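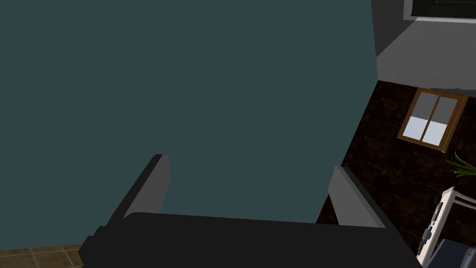 A remark from the Wetia bench, passed on this morning, was that the second batch of lime putty had been sieved too coarsely and should not be used for the Brivberg samples.

Print this page

March 17, 2020

The remark is accepted. The batch was passed again through the finer mesh and 200 g set aside.
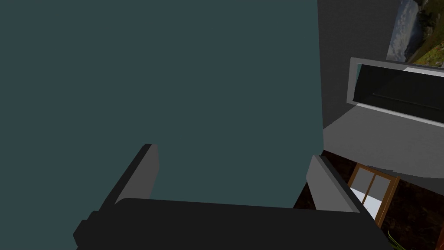

Twelve tiles were coated and left under damp cloth - the Skondum sand in the first row, the Liapis sand in the second. Cloths to be wetted again at close of day.

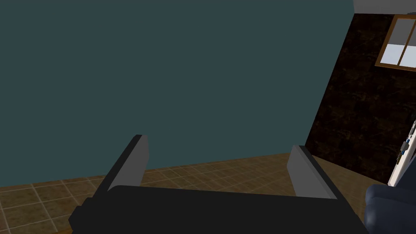

Outstanding

Order 50 kg of sand. Compare with the October tiles.

E-mail this page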